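Table Clearing in a Living Room: Student Project Report

Chukwu Robotics Elective, project 3

Where we started

Our assignment was to pick one household chore and get a two-armed robot to do it outside the lab. We called ours Dokine, and the plan was to clear a table at home (the living room at Dollstead, to be exact) with trash going in a wastebasket and everything else staying put. I thought that would take us a weekend. It took most of April!

The build itself is mostly code. I wrote 1,952 lines and threw out 733 of them, which stung a little, but the first version tried to plan both arms at once and kept getting itself tied up. 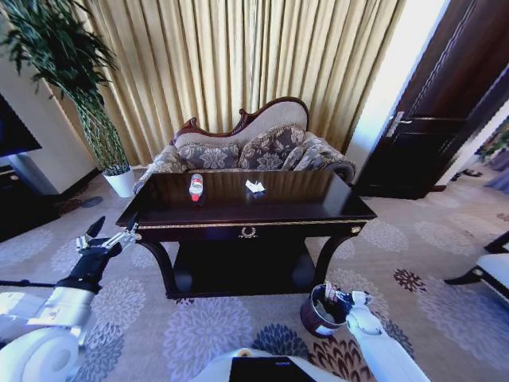
So the second version gives each arm its own job. One arm deals with the basket and the other deals with the table, and neither one starts a big move until the other says it's done. It's slower, sure, but I could finally follow what the thing was thinking when I read the logs.

The shiny tabletop was the other headache. A polished surface doubles everything you put on it, and my object finder loved to report a second napkin living underneath the first. I ended up throwing away any detection that came out lower than the table height, and that got rid of most of the ghosts.

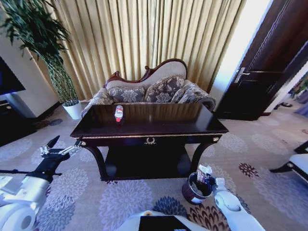

Picking up paper

Crumpled paper is weird to grab because it has no real sides. I labeled 1,009 pictures of wrappers and napkins (yes, by hand, with a lot of snacks) and taught the model to look for a ridge that sticks up, then close the fingers across it.
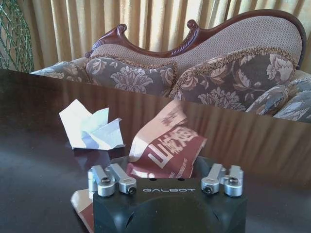

The closing speed mattered way more than I expected, and I settled on a 700 millisecond close after trying a bunch of others. Printed wrappers were easier for the finder than plain white paper, I think on account of the color.

Bottles got their own routine, with separate settings for standing up and lying down. Lying down is still the one I trust least, and my notes on it are in the next part.
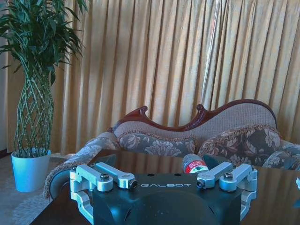 Written by the Dokine software lead, Curnton workshop group

Bottle notes

A bottle on its side can roll if a finger bumps it, so the arm comes in from above and the fingers go down on both sides before they close. I'd like to add a check for rolling next, plus a slower approach over glossy surfaces. The wrist camera view also loses part of the bottle behind the gripper right when I need it, so for now the code remembers the last good position from the head camera and goes with that.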